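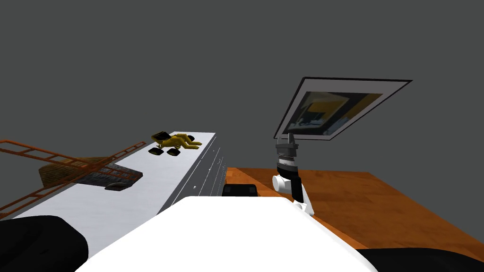 Ticket: Right arm holds picture too high, gripper drifts in sim
Project: Brerance (home build, two-arm mobile base)
Status: Open, workaround in place
Opened: Monday, 7:40 pm

Summary
The right arm picks up the framed picture and lifts it, then the wrist creeps while it is supposed to hold still. Left arm is parked and not part of this. Everything below is in simulation. I have not tried it on the real arm and won't until this is closed.

Setup
Asivmont controller, current main branch, config copied from the shop machine. Kitchen scene with the long white counter, plain gray wall, wood floor. Props on the counter are the yellow toy vehicle, the orange ladder, the basket and the tray. Physics at 1,000 steps per second. Control loop at 400.

Steps to reproduce
Load the scene. Run the pick routine on the framed picture. Let it go to the raised pose and leave it there. Watch the wrist joint plot.

Expected
Wrist settles and stays put.

Actual
Wrist moves a little at a time, always the same direction. The picture ends up tilted back with its right side out over the floor. No error in the log. The controller thinks it is on target.

Log

7:55 pm
Ran it with nothing in the gripper. No drift. Ran it with the picture again and it came back right away, so it has to do with the load.

8:10 pm
Checked the picture's mass in the prop file. It was fine. Checked the frame's center of mass and that was fine too. Collision shape is a plain box, slightly thicker than what gets drawn.

8:30 pm
Raised finger friction. Less slip at the fingers but the wrist plot looks the same. So there were two problems and I had been reading them as one. Leaving friction at the new value.

8:45 pm
Moved the ladder and the toy to the other end of the counter in case the arm was brushing something on the way up. No change. Contact list only shows finger against frame. Put them back where they were.

9:20 pm
Found a mismatch. The gravity compensation in Asivmont uses its own copy of the arm model, and that copy has the old wrist without the mounting bracket. The sim has the bracket. Updated the copy. Drift is smaller but still there.

9:35 pm
Payload is not being passed to the compensation at all. The pick routine sets it, then the pose change clears it. Valmont does the same thing in its planner and I had copied that part over back in August without reading it closely.

9:50 pm
Workaround: set payload again after the raised pose is reached. Ran it 5 times. Wrist holds in all of them. There is a small dip at the moment the payload gets set, then it is flat.

Still open
The dip. I would like the payload to survive the pose change so there is nothing to set a second time. Need to look at how the Pongsiri fork handles it - they split the pose and payload messages, as far as I remember.

The collision box on the frame should be thinned to match the mesh.

Camera view from the body shows the counter and the right arm fine, but the left arm isn't in view past the shoulder when parked. Separate ticket.

Next
Run 96 picks overnight with the workaround and save the wrist plots. If those are clean I'll merge the model update and the friction change, and keep this ticket open for the payload fix only.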